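Foam offcuts should be kept, sorted and sold, and the trade should stop sending them to the skip. I have held this view since I started cutting seat pads in Drarbridge, and the yearly waste bill has only made it firmer.

The usual argument against is space. Foam is mostly air, so a small weight of it fills a large room. Our storeroom holds roughly 1000 offcuts when it is packed to the door, and that would be one decent van load if anyone cared to drive it away. I accept the point. But we pay for the skip by volume too, so the air costs us money wherever we put it.

The second argument is that offcuts are the wrong shape. That is true of wedges and slivers, and I would let those go for crumb. It isn't true of blocks. A long block with square ends is useful as it stands. It will wedge a table leg in a removal van, pack out the arm of a sofa, or slice into pads for chair feet. Upholsterers know this and most have a private heap under the bench. What they don't have is any system, so the heap grows until someone loses patience and clears it. 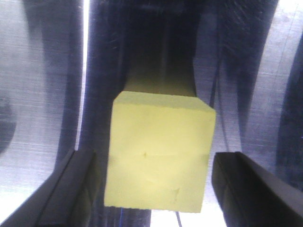
Does old foam have to be perfect to be worth keeping?

Marks on the surface don't matter for packing or for filling that will be covered. What matters is whether the foam springs back when pressed and whether it sheds dust when rubbed.

I would add colour to the list of things people worry about too much. Pale foam often goes yellow with light and age, and customers see the yellow and assume the piece is finished. Often only the skin has changed. Cut a thin slice off the end and look at what is underneath before deciding. If it crumbles all the way through, throw it out. Foam for seating is a different matter, and any piece with no label or paperwork should stay out of furniture that is going to be sold.

At the Warano workshop they sort by length, in 12 bins, and the rule is that a full bin gets sold or given away within the month. Fasar, the packing firm on the same estate, took 434 blocks from them in June and paid a small sum for each. It was no fortune, but it covered the skip hire. Pană, a much bigger outfit, told me they throw away 3000 pieces a year because sorting takes too long. I think they are wrong. Sorting takes a few minutes at the end of the day if the bins are next to the saw – and it takes a week if they are in another building.

So my case is a small one. Put the bins by the saw. Keep the blocks, bag the slivers, write the density on the side in marker while you still know what it is. Suppliers could help by printing it along the full length of the sheet, so that every offcut carried its own label. I have asked two of them and am still waiting for a reply.

24 Nov 2021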